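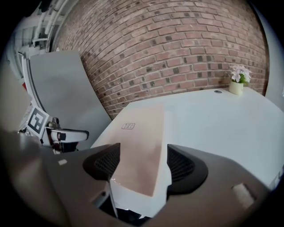 Week 2 notes, Music in Print (the bit I rushed through at the end, sorry!)

So we got as far as program notes and then I looked at the clock. Let me pick it up from there.

I asked you to think about who a concert review is *for*. Masaru said the people who missed the concert, and Shirin said the people who went and want to argue, and I'm siding with Shirin on this one. Read the Rencombe piece again with that in mind. The reviewer spends two whole paragraphs on the slow movement and barely names the soloist!

**Terms to know**

- *Notice*: a short review, often unsigned
- *Puff*: a paid or friendly item dressed up as news (we'll meet lots of these)
- *Profile*: built around a person, usually tied to a record or a tour

Leopold Mozart's violin book came out in 1756, and I bring it up because people tend to start the story of music writing with newspapers. Teachers were writing about taste, good and bad, in their own manuals too.

**For next time**

Read the Tkachuk interview, then write me a profile opening, 2000 characters at most. Please don't start with the weather or what the musician ordered for lunch. Emiko and Kohei, you're reading yours aloud first.

Office hours are at 4 p.m. as usual.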